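Clay and Dough Crafts > Supplies and Storage

Thread: Storing leftover soft clay between sessions - what works?

tinpotter
Posts: 70

I run a kids' craft table one afternoon a week and I'm tired of throwing clay away. We use a soft modeling clay, the kind that air dries if you leave it out overnight. I buy it in tubs from Lulon. By the second week the outside of every lump has a skin on it, and by the third week the green and the yellow are crumbly.

What I do now: each color goes back in its tub, lid on, tubs in a cabinet. The room gets warm. In August I lost most of a new set.

I've read wet sponge, damp paper towel, zip bags, plastic wrap, oil, refrigerator. I can't do all of them. What do people here use week after week?

gray_apron
Posts: 3734

Zip bags. Squeeze the air out, one color to a bag, all the bags in a lidded box. I have done this for years with Lulon and with two cheaper brands. The tubs are the problem. A tub that is half empty is half full of air.

Skip the oil. It makes the surface slick and the pieces won't join.

mossback50
Posts: 489

I disagree on the oil, a little. A drop of baby oil worked into a lump that is starting to go stiff will bring it back if it is oil-based clay. If it is water-based air dry clay, then no, oil does nothing good. OP, which is it? Lulon sells both and the tubs look alike except for the strip on the lid.

tinpotter
Posts: 70

Water-based. Blue strip.

mossback50
Posts: 489

Then forget the oil. Bag it like gray_apron says, but wrap it in plastic wrap first. Bags alone leak at the zipper once they've been opened by kids a few times. Bits of clay get in the track and it never closes right after that.

lidless
Posts: 216

Damp paper towel in the bag. Not wet. Wring it out until nothing drips. I change it when I think of it.

gray_apron
Posts: 3734

I stopped using towels because of mold. Two weeks in a closed bag with a towel and I had gray spots on the white. Maybe your room is cooler than mine.

lidless
Posts: 216

Basement. It's cool all year. I've had mold once, in a bag that got pushed to the back and left over a whole summer, so I don't count that.

tinpotter
Posts: 70

My room is on the second floor and faces west. I think towels might be risky for me.

quarterturn
Posts: 112

Nobody has asked how big the lumps are. Small pieces dry out faster than big ones. If you put away a bag of scraps, it will be crumbs next week no matter what you wrap it in. At the end of a session I have the kids push all of one color together and knead it for a minute, then I shape it into one smooth piece. No cracks, no flaps, no thin ends. Then it gets wrapped.

I used to store it in flat slabs because they stack. Slabs dried along the edges every time. Now I make a fat egg.

mossback50
Posts: 489

Ball would be better than an egg if you're going by surface. But balls roll off the table.

quarterturn
Posts: 112

That is exactly why it's an egg. They sit still on their sides.

perforated_pete
Posts: 38

Does the kneading do anything or is it only to get the scraps together? I've always just squashed mine into a lump with the heel of my hand and it seems the same.

quarterturn
Posts: 112

It moves the drier clay from the outside to the inside. If you only squash it, the stiff bits stay in one place and you get hard flecks when you roll it out. Wet your fingertips first if the clay feels stiff. Fingertips only, don't run it under the faucet.

gray_apron
Posts: 3734

I'm going to disagree with the kneading for kids' clay. The kids' hands are where the dirt comes from. Pet hair, glitter, pencil dust. The more they knead it the more of that goes into the middle and you can't pick it out. I collect the pieces myself, pick off what I can see, and press them together.

quarterturn
Posts: 112

We wipe hands first. But yes, glitter is a problem. I don't let glitter and clay out on the same day.

tinpotter
Posts: 70

No glitter here, it's banned in the building. I'll try the egg shape this week. Do you put them straight into the bag or let them sit?

quarterturn
Posts: 112

Straight in. There's no reason to let it sit. If you have a lot of colors, line them up, wrap the first, then the next. Don't shape them all and then go looking for the plastic wrap.

bluntscissors
Posts: 155

Has anyone used the Clikby boxes? They have a rubber seal and a clip on each side. I got a set for dry goods and one of them ended up in the craft cabinet. The clay in it has been fine for roughly a month, no bag, no wrap. Small sample, I know.

gray_apron
Posts: 3734

I have three. The seal is good, the clips are not. One broke the first winter. If you only have a few colors they're fine, but they cost a lot more than bags, and if you put two colors in one box they will touch sooner or later and pick up smears from each other.

bluntscissors
Posts: 155

Mine haven't broken yet. I don't let the kids open them, which may help.

lidless
Posts: 216

Separate question that goes with this one: what surface are you all working on? I moved from bare wood to a smooth table and it made more difference to the clay than any bag did. The wood was pulling the water out of it. You could see a damp mark on the wood when you picked the clay up.

mossback50
Posts: 489

Good point. Unsealed wood, cardboard and newspaper all do that. Newspaper also leaves print on light colors. Use something smooth, or put each kid's clay on a plastic tray.

tinpotter
Posts: 70

The tables are smooth. I do have trays, the Lekley ones from the school supply catalog. I've been using them for tools and beads.

perforated_pete
Posts: 38

I like trays for tools and the bare table for clay. Kids press the clay down into the tray and then it sticks in the corners, and you're digging it out with a toothpick at the end.

mossback50
Posts: 489

Depends on the tray. One with rounded corners wipes out easily. The square ones are a pain, I agree with you there.

tinpotter
Posts: 70

OK, reporting back. I went in early on Tuesday and did one color before the kids came, to see how it goes. Took the lime green, since it was the worst one last month. I threw out the crumbs, wet my fingertips, kneaded what was left and shaped it the way quarterturn said. It took longer than a minute. Closer to five, and my hands are not small.

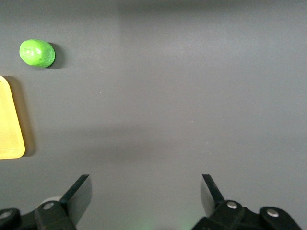
I didn't get it perfectly smooth, and I decided that was good enough for a first try. Wrapped it in plastic, then a bag with the air pushed out. The rest of the colors I did after the session with two of the older kids helping. I wrote 9 Oct 2018 on every bag in marker so I can tell how long each one lasts. I left one tub of orange as it was, lid on, no bag, to compare.

quarterturn
Posts: 112

Lumpy is fine. It's deep cracks you want to get rid of. If there's a fold that opens up when you bend the piece, rub it closed with a damp finger. Shallow dents don't matter.

gray_apron
Posts: 3734

Glad you left one tub for comparison. Put it on the same shelf as the others or it won't tell you anything.

tinpotter
Posts: 70

Same shelf, next to the green.

perforated_pete
Posts: 38

Does writing the date on the bag help? My marker rubs off.

tinpotter
Posts: 70

I put it on masking tape and stuck the tape on. It held up when I moved the bags around, anyway.

bluntscissors
Posts: 155

If you end up with some that's past saving, don't throw it all out. I let the dried bits harden all the way and the kids paint them as rocks for dioramas. Not pretty but they go through a lot of them.

mossback50
Posts: 489

You can also bring fairly stiff clay back by slicing it thin, misting it, and leaving it bagged overnight. Knead it the next day. It works about half the time with the cheap kind. I had better luck with Karppinen clay, but that is stoneware-style stuff and too firm for little kids.

gray_apron
Posts: 3734

Slicing and misting works for me too, but I'd mix the result into fresh clay of the same color. On its own it feels grainy.

lidless
Posts: 216

I still say damp towel. tinpotter, if you have a cooler spot, try one bag with and one without.

tinpotter
Posts: 70

There's a closet on the ground floor that stays cool. I'd have to ask for shelf space. If I get it I'll split the white in two and do one with a towel.

Second report, one week on. The bagged colors are all soft. The green has no skin on it at all and I could push a thumb into it without it cracking. The orange in the tub has a skin all over and a hard rim where it touched the side. So the tubs are going. I've rinsed them out and they hold beads now.

Two of the bags had clay in the zipper already, like mossback50 said. The wrap underneath was still tight, so no harm done. I'm going to buy a box of 50 bags and stop reusing the bad ones.

mossback50
Posts: 489

Fold the top of the bag down like a cuff before you put the clay in. Keeps the track clean. Then fold it back up and close it.

tinpotter
Posts: 70

Will do. I got half a shelf in the closet, so the white goes in there next week, one bag with a towel and one without. I'll post when I open them.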